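4. Perception and Recovery for Socket-Area Tasks

4.1 Task and software layout

The disassembly cell runs three processes on one workstation: a perception node, a task planner and a motion server. The planner, which we call Admasu, was written by Mesfin Dinsa for an earlier project on small appliances and adapted here with few changes. It holds the state of the computer as a graph of parts and connections, and it picks the next action from the graph after every update. The motion server accepts only two kinds of request, a free-space move and a guarded move, and it will not start a guarded move unless the perception node has published a pose less than 3 seconds old.

We kept the processes separate so that each one could be restarted without losing the part graph. In practice the perception node was restarted often during development, and the graph had to survive it. The graph is written to disk after each accepted change, along with the observation that caused the change.

The work in this section is limited to the processor socket and the parts next to it. Fan and cover removal are treated in Section 3, and drives and cabling are left to Section 5.

4.2 Estimating the socket state 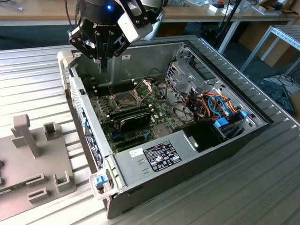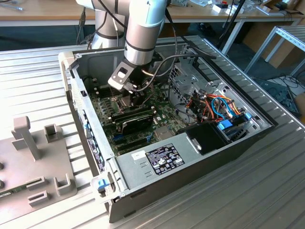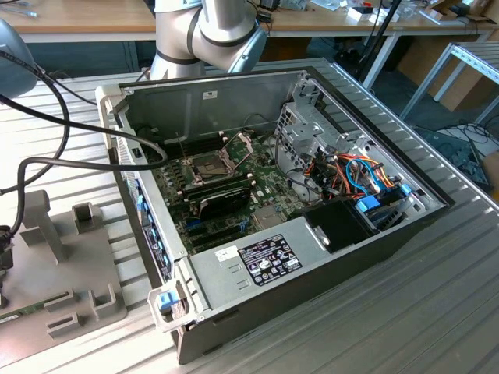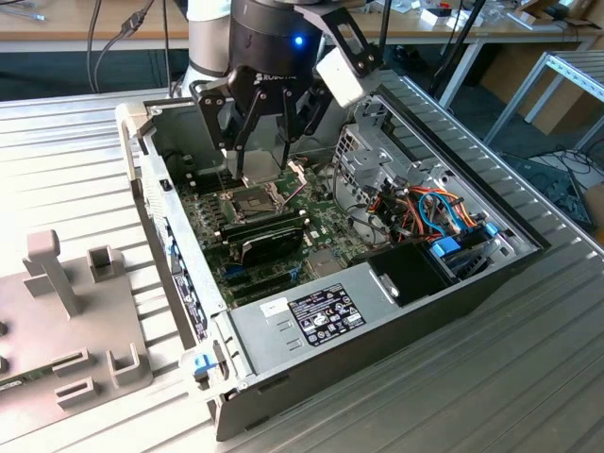
Figure 7. The open tower on the worktable, with the fixture tray to its left.

The planner needs three facts before it can act at the socket: where the socket is, what position the lever is in, and whether the space above the board is clear. We estimate these with separate models and do not combine them into one score. The socket pose comes first, from a keypoint model trained on board images and refined against the known outline of the load plate. The lever is harder. When it stands raised, as it does in the first and third views of Figure 7, it is a thin piece of metal seen against a crowded board, and small changes in viewpoint move it a long way in the image. Our first version classified a square crop around the socket as open or closed, and most of its errors came from crops that cut through the lever. The current version fits a line segment to the lever and reports an angle with a confidence. Angles between the two end positions are passed on as they are, and the planner treats them as "unknown" until a second observation agrees.

Clearance is computed from depth. The arm itself is removed from the point cloud using the joint angles, and whatever remains inside a box above the board counts as an obstacle. Cables gave the most trouble. Those on the arm are not part of the kinematic model, so they were first marked as obstacles, and the planner refused moves that were safe. Solange Roussel added a padded sleeve around the wrist to the self-filter, wide enough to take in the cables at their usual bend. The sleeve also hides real objects that come close to the wrist -- a known weakness, and one we have not solved.

4.3 Guarded approach

Each approach to the socket is split into a fast move to a hover pose and a slow guarded descent. The hover pose is 12 cm above the load plate. At the hover pose the motion server waits for a new pose estimate and compares it with the one used for planning. If the two differ by more than 3 mm, the move is planned again from the current position. If they differ by more than 8 mm, the planner marks the socket pose as lost and asks for a full rescan.

During the descent the server watches the wrist force and stops at the first contact above the limit. A stop is not treated as a failure. It is reported with the height at which it happened, and the planner decides what the height means. Contact near the expected surface is accepted. Contact well above it usually means that the lever angle was wrong, and the planner lowers its confidence in that angle before it tries again.

The retry limit is three. Sevim Dursun argued for a higher limit, on the grounds that each retry costs little time, but repeated contact near exposed pins carries a risk that our force limit does not fully remove. After the third stop the planner hands over to the operator screen.

4.4 Logging and replay

Every decision can be replayed offline with the Banell tool, which reads the saved graph and observations and runs the planner against them without the robot. We use it mainly to check new model versions. A new lever model is accepted only if the planner, given the same observations, makes no choice that the old log shows ended in a stop.

Replay has limits. Once the new planner picks a different action from the logged one, the later observations no longer apply, and the tool ends the run at that step. Long runs are therefore compared only up to the first difference. Bereket Asfaw is working on a way to join segments from several logs at matching graph states, though lighting changes between sessions make the images hard to match even when the graphs agree.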